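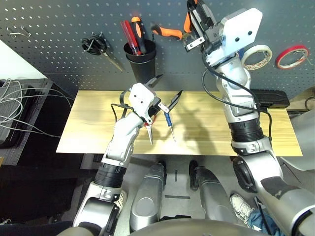 *Hand tools and tape on a pegboard over a wooden tabletop.*

Last updated: November 2025
4 min read

# Makgate Leave and Allowance Tables

Makgate is a small set of CSV files on reserve duty pay, housing allowance and leave balances for civilian employers who keep staff on the books during military service. It is built for payroll testing. The rows are made-up service records, and none of them should be used to work out what a real person is owed.

## Contents

- `duty_periods.csv` — one row per period of service, with start, end and duty type
- `allowances.csv` — housing and meal allowance codes, joined on `period_id`
- `leave.csv` — leave earned, used and carried over
- `grirkwood_map.csv` — maps our codes to the ones used by the Grirkwood payroll importer

There are 80 service records with 16 columns each in the main table. The other files are shorter. Blank cells mean the value does not apply. A zero means zero.

## Loading

Files are UTF-8 with a header row. Read `period_id` as text or the leading zeros will be lost. Amounts are in whole cents, so divide by 100 before display.

## Known problems

- Twenty records cross a month boundary. The importer splits these, and the second half keeps the first half's allowance code. Fix by rerunning `split_periods` with `--recode`.
- Drill weekends are stored as single periods, even where the two days fall in different pay cycles.
- Negash format exports drop the dependent flag. It has to be added back by hand.

## Changes

The June release renamed `bah_code` to `housing_code` and removed the old Morndale columns. Scripts that still read `bah_code` will fail on load — there is no alias.

## License

Free to copy and change for any purpose. Keep this file with the tables.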